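Sorting the bricks, part two

3/27/26

I promised in my last post that I would finish with the LEGO before the spring, and now the spring is here and I am perhaps in the middle. My wife says the middle is generous.

For those who did not read the first part: I bought a big mixed lot from a man in Naltville, two moving boxes, everything together, with dust and some hair of a cat. He had written that it was 1,966 pieces. I don't know how he arrived at this number and I did not check it. I paid 40 for all, which I still think was a good price, although the washing took me many evenings.

First I tried to sort by colour, as I did when I was a child. It looks very nice in the drawers, but it is a mistake. If you search for a small black plate in a drawer full of black pieces, you will find it after you have already lost your patience. Zoi Ververidis wrote me this in a comment last July and I did not believe her. Zoi, you were right, I apologise.

Now I sort by shape. Plates in one drawer, bricks in another, slopes together with the round pieces because I have not enough drawers. The drawers are from Plenar, the low ones for screws. They are a little too shallow for wheels, so the wheels live in an old biscuit tin. Very small things, such as the one-stud tiles, I put in jars with a lid. I tried also plastic bags, but they become cloudy and I could not see what is inside.

What I did not expect is how much the baseplates would trouble me. They don't fit in any drawer. If you stand them against the wall, they bend with time, and a bent baseplate is a sad thing, because the bricks at the corners do not hold any more. Pylyp Yurchenko told me to keep them flat under the sofa with a heavy book on top. I did this with the grey ones, and after some weeks they were better, but not perfect.

The large green one I decided to keep out on the table. I like to have it there when I build, it makes a kind of floor and I can try where a house or a street would go.

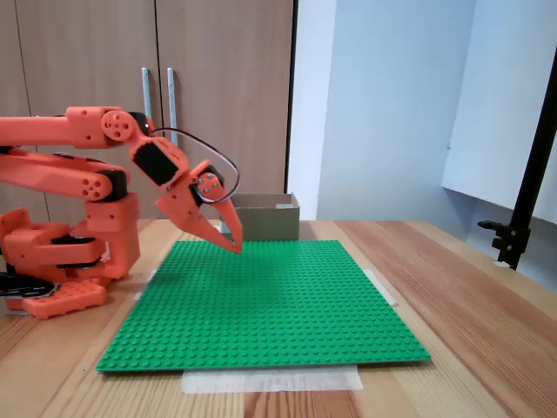
My plan is a small railway station, the one in Sollovgate where my grandfather used to work. It had two platforms and a very ugly waiting room with yellow tiles, and I would like to make the waiting room also ugly. For the moment I have only a drawing of it on squared paper, where one square is one stud. The roof is the difficult part. I have slopes in red and in dark grey, but not enough of one colour for the whole roof, and I don't want to buy more before I have sorted the second box.

The second box is still closed, more or less. I opened it once, saw a lot of chain links and closed it again.

If somebody knows a good way to remove old stickers from the windows without scratching them, please write it under this post. I tried warm water and soap for an hour, and the sticker came off, but the glue is still there. I have 5 windows like this and I need all of them for the station.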